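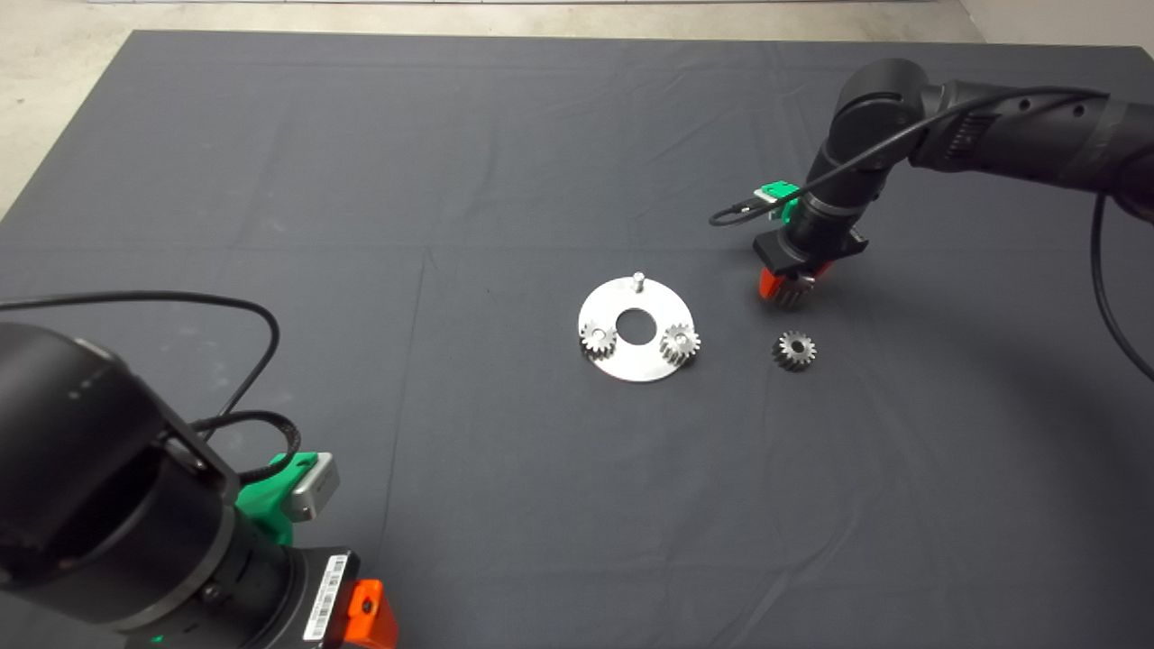 Planet gears back on the carrier plate - is there an order, and which one is the sun?
Asked by Hòa Quách in Gearboxes and Drives. Viewed 257 times. 3 replies.

I took apart the reduction gearbox from a Simasow bench conveyor in February and I'm now putting it back together. The motor side is fine. It's the first planetary stage I have questions on.

What I have is a flat round carrier plate with a big hole through the middle, three short pins, and four spur gears. Three gears go on the pins and the fourth one goes in the center. When I pulled it apart I dropped all four into the same tub of cleaner and did not mark them, so I no longer know which was which. They are the same size as far as I can tell with a ruler. I don't own calipers.

Two are on the carrier so far. They slid on easily by hand and turn freely. Both stick out past the edge of the plate by a little, and I assume that's how they reach the ring gear in the housing. That leaves one pin and two gears. Both of the remaining gears go on the last pin, so that test didn't help me. One feels a bit looser on it but I might be imagining that.

My questions:

Is there any way to tell the sun gear from the planets if they're all the same outside size?

Do I have to line the teeth up in some way while I put them on, or do they find their own place?

Grease now or grease after? The exploded drawing I have doesn't mention grease.

I've got a dark cloth down on the bench so I can see small parts on it. There were no needle bearings, washers or clips that I saw when it came apart. The pins stay in the plate.
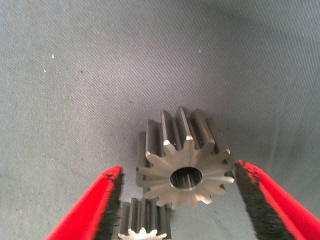

One of the gears, end on. All four have straight teeth.

The housing with the ring gear is in the other room and I haven't cleaned it yet. The gearbox was noisy before but it did run. I'd like to get this stage closed up this week if I can.

Thanks.
Hòa

3 replies, oldest first

tallbench
They will find their own place. Just put them on and push it in the housing. I did one on a cordless drill and it took two minutes. Don't overthink it.

gearside_mel
Accepted by the person who asked. 1,622 points

I'd slow down a little before pushing it together, mainly over the sun gear.

The sun is on the motor shaft in most small gearboxes of this kind. That means its bore is made to grip the shaft and the planet bores are made to spin on the pins. So the difference is inside the hole, and you won't find it with a ruler across the outside. Clean all four bores with a cotton swab and look into each one under a lamp. A planet bore should be smooth and polished from running on its pin. A sun bore may have a flat, a keyway, or fine scratches running lengthwise from being pressed on. If you have the motor handy, try each gear on the shaft. Three of them should either not go on or flop about, and one should fit.

Do that with all four, including the two you've already mounted. You put those on before you knew which was which, so the sun could be one of them. They lift straight off if there are no clips.

You said one of the loose ones feels looser on the pin. It's worth following up. Swap it onto a different pin and see if the looseness goes with the gear or stays with the pin. If it goes with the gear, you've either found the sun or you've found a worn planet. If it stays with the pin, the pin is worn and you'll want to look at that before anything else.

On the alignment: with straight teeth you don't need to time the planets to each other on the carrier in the usual case. Three pins evenly spaced and the right tooth counts will let them mesh. What you do need to do is turn things while you assemble. This is how I do it:

Put the carrier flat on the cloth, pins up, with the three planets on.
Lower the sun into the middle and wiggle each planet until it drops between them. It should go down with its own weight or a light finger.
Turn the sun by hand. All three planets should turn, all the same direction.
Bring the ring gear down over the lot, turning it slowly back and forth. It will catch on one planet first. Keep turning and nudge the other two with a toothpick.

If it stops partway, lift it off and start that step again. Don't tap it. The corners of the teeth burr easily and then you have noise that wasn't there before.

One more check. Before the ring goes on, run a fingernail along the end of every tooth on every gear. Any raised edge can be taken off with a fine stone, just a couple of strokes. Then wipe it all down, because lint off the cloth sticks to oily teeth - an old bedsheet sheds less than a towel if you're choosing.
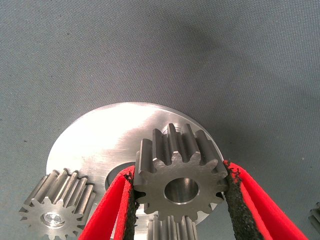

Grease and lubrication

I split this out as you asked it separately. A thin film on each pin goes on before the planet does, since you can't get at the pin afterward. A dab the size of a lentil is plenty. The teeth get theirs once everything is meshed: work it in by turning the sun, then wipe off whatever squeezes out onto the plate.

I use Brorine NLGI 1 on small metal stages. The stiffer stuff in the Tinora tub works too but it drags when the shop is cold. Don't mix the two. If there's any old grease left in the housing, get it all out first, including the root of the ring gear teeth. A toothbrush and mineral spirits will do it.

After it's back together, run it with no load for a while and feel the case. Warm is fine. I'd open it again after some 100 hours and look at the color of the grease. Gray is normal on new parts and less normal on old ones.

Hòa Quách (original poster)
Took the two mounted ones back off and tried all four on the motor shaft. One went on snug and the other three wouldn't start. The snug one was on the plate the whole time, on the right-hand pin. So I'd have had it wrong.

The loose-feeling one is still loose on all three pins. I'll order a replacement planet. Do I need to change all three, or is one OK?

gearside_mel
All three if you can get them as a set. A new one next to two worn ones will take more than its share of the load. If they only sell singles and the price is silly, change the one and keep an ear on it.

gebru_parts
Check the ring gear before you order. Mine was worn on one side and new planets made no difference to the noise. Also you can get calipers pretty cheap now, the plastic ones are OK for this.

Tags: planetary gear, carrier plate, reassembly, grease
Related: Pin loose in carrier, can it be peened?
Related: Ring gear won't go past 100 rpm without whining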